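Rechercher dans les nouvelles Rechercher OK

Le pique-nique de Fidville

On avait dit l'herbe. Le bord de l'eau, l'herbe, une nappe. Et puis non. Le car de Fidville supprimé, la clé de la cuisine restée chez l'agence Ansari, le studio loué pour l'été avec son grand lit et rien d'autre, ou presque. Alors le lit. Elle a dit : on le fait ici, le pique-nique, sur le lit. Il a ri. Pas longtemps.

Le plastique rose, elle l'avait depuis janvier. Un emballage de chez Bivico, plié en huit dans un tiroir, gardé au cas ou. Elle l'a secoué d'un coup – un bruit de pluie – et il est retombé de travers sur le drap blanc. Tant pis pour les plis.

– Les mandarines d'abord.
– Pourquoi d'abord ?
– Parce que ça roule.

Les prunes ensuite, les petites, les sombres. La carotte toute seule sur son assiette, comme une invitée arrivée trop tôt. Les feuilles vertes en tas. Le plateau vert, elle y tenait.
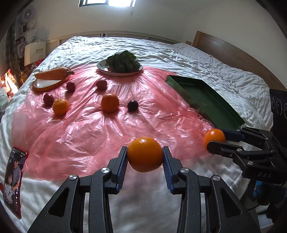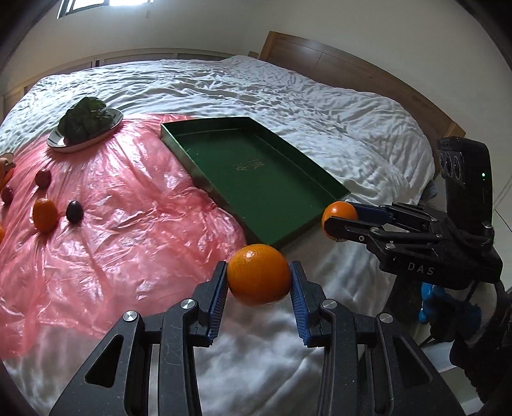
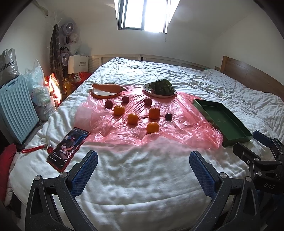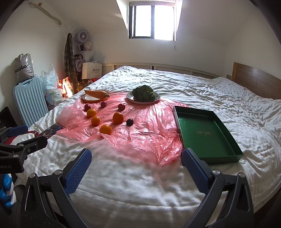

Les mandarines, la carotte, les feuilles, sur le rose.

Fidville, le 30 août

Je reprends. Il regardait la carotte.

– On la mange comment ?
– Avec les dents.
– Et les feuilles ?

Elle n'avait pas pensé aux feuilles. Pas de sel, pas d'huile, pas même un couteau. Au marché elle avait tout pris vite, sans liste, la main tendue, la monnaie dans l'autre. Le vert lui avait plu, voilà. Il aurait fallu de l'eau bouillante, de l'ail, une heure de patience. Ils avaient un lit.

Il a pris une mandarine, l'a tournée, l'a reposée. Exactement au même endroit, pour ne pas déranger. Elle a vu le geste et quelque chose s'est serré, là, sous les côtes. Six ans qu'il reposait les choses au même endroit. Les tasses, les clés, les phrases.

– Le train de Nirel, c'est à quelle heure ?
– Tu sais bien.

Il savait. Le billet dans la poche de la veste, plié lui aussi. Dehors quelqu'un traînait une poubelle, longtemps, sur les pavés. Elle s'est assise tout au bord du matelas, doucement, mais le plastique a glissé quand même et une prune est partie. Elle a roulé vers lui. Il l'a arrêtée du plat de la main.

– Tu vois, elle a dit. Les prunes aussi.

Alors il l'a mangée. D'un coup, presque, le jus sur le poignet, le noyau dans la paume et ne sachant pas où le mettre – surtout pas sur le drap, la caution, l'agence. Elle a tendu le plateau vert. Le noyau a fait un petit bruit en tombant.

Ensuite tout est allé vite. Les mandarines épluchées n'importe comment, l'odeur partout, les doigts qui collent. La carotte cassée en deux sur le genou, la grosse moitié pour lui, non pour toi, non prends. Ils ont parlé du car, du temps, de l'eau du lac qui devait être froide de toute facon. Pas du train.

A la fin il restait les feuilles. Elle les a roulées dans le plastique rose, serré, avec un nœud.

– Tu les feras cuire là-bas, elle a dit.

Il a mis le paquet dans son sac, sur les chemises, bien à plat. Il a cherché sa veste. La lumière avait changé de mur.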